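How a Robot Plans Its Grip

Software called a planner tells a robot arm where to go. At Stommont, the planner is named Kernow. It works in small steps – look, choose, move, check.

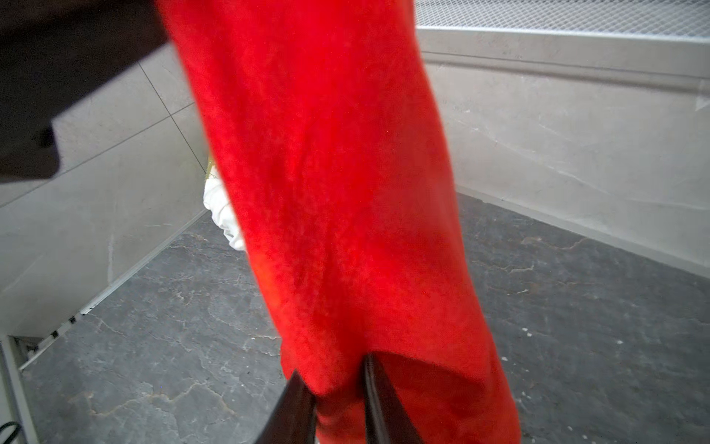 Red cloth held between two gripper fingers.

Cloth has no fixed shape, so the program picks a fold or an edge as its target.

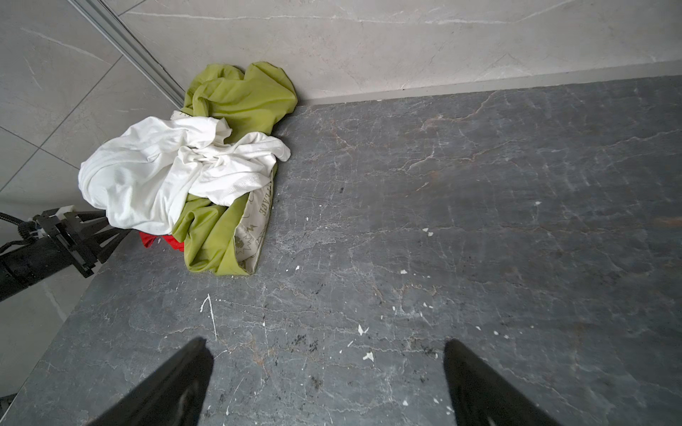 How often does the program choose?
It makes a new plan 3 times a second.

Each plan lists 60 points in space. The motors follow them in order.
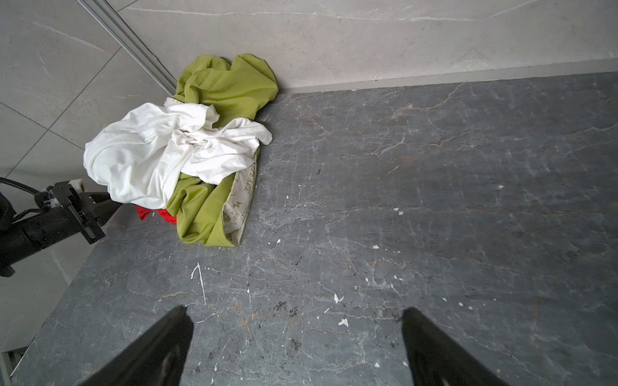
Sabine Frerichs writes that colors help the program tell one shirt from the next, but shadows can fool it.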